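Looking after your game cartridges and discs

If you've just brought home a box of old games from a car boot sale, lucky you! I've got 264 of them now, nearly all second-hand, and most of the ones that came to me "dead" were only dirty. A quiet evening at the kitchen table sorts them out.

Cartridges first. Dip a cotton bud in rubbing alcohol, squeeze it out against the lid and run it up and down the contacts, never side to side. Swap to a fresh bud as soon as it goes grey (my copy of Zokham took 44 buds before they came away clean, and it plays beautifully). Leave the cartridge standing up for 40 minutes before you go anywhere near the console. And please don't blow into it! Breath is damp, and the contacts don't like it.
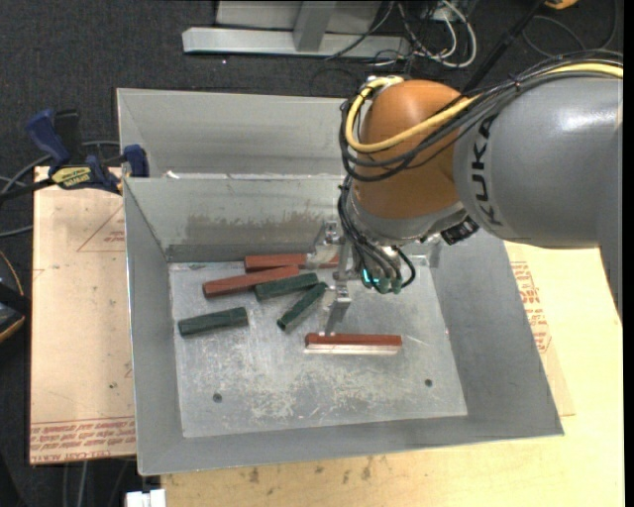 Photo: Grandeck Workshop Library

Discs want a soft lint-free cloth and a drop of plain water. Wipe straight out from the middle to the rim. Kitchen roll is too rough, and so is the hem of your T-shirt, however tempting. Light scuffs on the label side can be left alone, but check that side against a lamp: pinholes of light mean the shiny layer has gone and cleaning won't bring it back.

For sticky price labels, warm them with a hairdryer on low and peel from one corner, really slowly. A dab of cooking oil shifts the gum on plastic cases. Keep it well off cardboard boxes, or you'll have a stain for life (sorry, Onix Racer II).

Store everything upright, away from radiators and out of the loft. I pop a sachet of silica gel in each tub and change them all in January. Oh, and take the batteries out of spare controllers before you put them away, even if you're sure you'll be playing again next week!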